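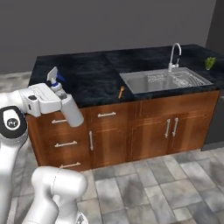

Figure 4-1. Kitchen scene in the simulator, arm holding the spray bottle over the left end of the counter.

4. Comparing grippers in the kitchen scene

Use this section to run the same pick-and-hold task with two grippers and compare the results. You need a working Sunutik install and the arm model from Section 3. The procedure is written for the Vidal parallel gripper, which loads by default, and the Plillow wide-jaw gripper, which you add in step 4.2.

Everything in this section runs in simulation. Do not send the saved trajectories to a real arm until you have finished the checks in Section 7.

4.1 Load the scene

1. Open Sunutik and choose File, then Open Scene.
2. Select kitchen_counter from the Perkthorpe scene pack. If the pack is not listed, go back to Section 2.3 and install it.
3. Wait for the status bar to read Ready. The first load is slow while the collision meshes are built. Later loads use the cache.
4. Press Home. The arm moves to its start pose on the left side of the counter.
5. Open the Physics tab and set Step Rate to 200 Hz.
6. Save the scene under a new name. The supplied copy is read-only, and your trial settings will be lost on exit if you skip this.

Note: The sink, faucet and cabinet are fixed bodies. The small items are free bodies and will move if the arm touches them. Use Reset Scene to put them back.

4.2 Add the second gripper

1. In the Tools panel, click Add End Effector.
2. Browse to the Plillow model file and click Import.
3. Set the mounting frame to tool_flange. Leave the rotation at zero.
4. Check the tool center point. It should sit midway between the finger pads with the jaws closed. If it sits inside the housing, the file was imported in the wrong units. Delete it and import again with Units set to millimeters.
5. Click Save as Profile B. The Vidal gripper is already stored as Profile A.

Caution: Do not edit Profile A to make a new gripper. The grasp poses in 4.3 are tied to it, and there is no undo once the profile has been saved.

4.3 Set the grasp pose

The spray bottle is a useful test object for this comparison. The trigger head is wider than the neck, the body is round, and the weight hangs to one side of the grasp when the bottle is tilted. A grasp that looks fine upright may let the bottle turn in the fingers once the wrist rotates.

1. Select spray_bottle in the object list.
2. Click Grasp Editor.
3. Drag the gripper to the grasp height you want. Start just below the collar.
4. Close the jaws with the Close slider until both pads show contact. The pads turn green in the editor only, not during a run.
5. Click Store Pose.
6. Switch to Profile B and repeat steps 3 to 5. Use the same height.

If only one pad shows contact, move the gripper sideways in small steps until both do. Raising the closing force will not fix an off-center grasp – it pushes the bottle over to one side before the second pad arrives.

4.4 Run the trials

1. Open the Trial Runner and select the task Lift, Tilt, Hold.
2. Under Profiles, check both A and B.
3. Set the hold time to 2 seconds.
4. Set Object Start to Randomized. Leave the seed at 1540 for both profiles so that they get the same list of start positions.
5. Set the number of trials for each profile.
6. Turn off Live View unless you want to watch. Runs are faster without it.
7. Click Start.

To stop early, click Finish Trial. The Abort button discards the log for the current profile, including trials already completed.

Caution: Keep the arm speed limit the same for both profiles. Sunutik stores the limit with the profile, and an imported gripper comes in with its own value. Check this before every comparison. A faster arm gives a higher drop count, and the report does not flag the mismatch.

4.5 Read the results

When the run ends, the report opens in a new tab. Each trial has one of these result codes:

HELD – the object stayed in the grasp for the full hold time.
SLIP – the object stayed in the grasp but moved more than the slip limit.
DROP – the object left the grasp.
MISS – the jaws closed without contact.
PLAN – no collision-free path was found, and the arm did not move.

Leave PLAN results out when you compare grippers. They depend mostly on the start position and the size of the housing. A large number of them for one profile usually means its collision shape is too loose. Rebuild the shape with Fit set to Tight and run again.

SLIP results are worth replaying. Double-click the row and step through with the arrow keys. If the bottle turns around the line between the pads, try a grasp closer to its center of mass. If it slides straight down, check the pad friction value against the data sheet for your gripper.

4.6 If something goes wrong

The bottle shakes in the gripper while the arm is still: the closing force is too high for the step rate. Lower the force first. Raise the step rate only if that does not help.

The arm stops short of the bottle: the tool center point is wrong. See 4.2, step 4.

Both profiles give identical results: the second profile was not applied. Close the Trial Runner, select Profile B in the Tools panel, and open the runner again.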